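Tolerances

The Rundar open day began at 10 a.m., and by noon the line for Cell 12 reached the coat rack.
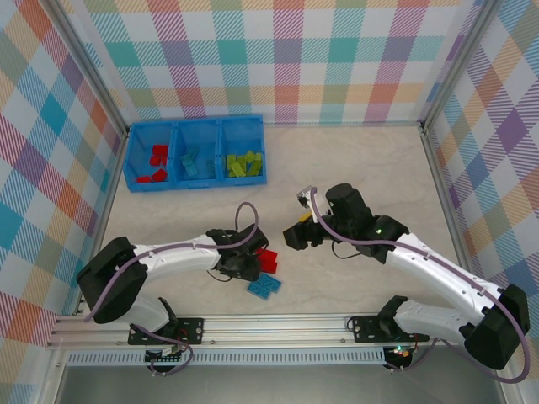
Milagros Bautista wanted to know what the arms did when they disagreed. She had asked it at two other cells already and had not liked the answers.

"They don't disagree," said Lorna Manalo. "One controller plans for both. If the two paths conflict, one arm holds until the other has cleared."

"Which one?"

"The one with more time left in its step."

Milagros wrote this down. She had run the packing floor at Macaraeg since 1983 and had come with a notebook and a list. The younger people from Zinadov had come with phones. They stood at the left of the cell and filmed the bricks.

Lorna explained the task. The arms took bricks by color and joined them in an order given on a work card. The cards were changed between runs. The software, Ellow, had been trained on roughly 3000 runs, of which 893 had been thrown out.

"Thrown out for what?" Milagros asked.

"Dropped part, wrong part, operator error."

"Whose error?"

"Mine, for most of February." Lorna moved the pointer to the next slide. "I was leading the arms by hand. I had a habit of lifting before the grip was fully closed. The model learned it. It lifted early for three weeks and we looked for the fault in the motors."

"How did you find it?"

"Hongmei Tang watched me pour coffee. I let go of the pot early too."

Milagros wrote for some time. One of the Zinadov people asked about cycle time and was given a figure in seconds, and a second figure for when the bricks were handed from one arm to the other. He seemed satisfied with the first.

"So the runs you kept," Milagros said. "Those are other people?"

"Four people. Lilibeth Lacson did the largest share. She left in the spring."

"Then it works like her."

Lorna considered this. The grip was set by force limit and the approach by camera. Neither depended on the operator. The pause before each placement did. It was a little under half a second, it served no purpose in the plan, and it had survived every retraining.

"In one respect," she said.

Milagros asked to see it. Lorna loaded a card and pressed the green key, and they stood at the rail and waited for the pause.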